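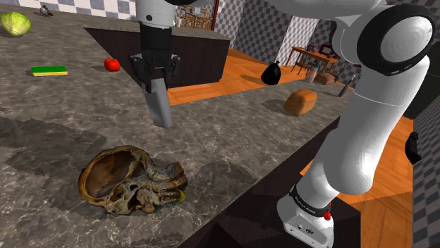 A reader asked last week whether you can watch a 360 video on your phone without buying a headset. Yes, you can, and it's so much fun!

How to do it with the Caris player

First, free up 3 GB on your phone. Long clips are big, and the app gets cranky when storage runs low.

Open Caris and tap Library, then Free. There are 1,353 clips in there right now (I've been through a scary number of them). Start with the Mimberg cable car ride — it's short and the sound is great.

Tap the clip, choose Phone View and hold the phone upright at eye level. Now turn slowly on the spot. The picture turns with you!

If it drifts to the left, go to Settings, Motion, Recenter, and lay the phone flat for nine seconds until it buzzes.

Want to save a clip for a flight? Press the arrow under the title and pick Medium. High looks lovely on a tablet, but on a phone I can't tell them apart.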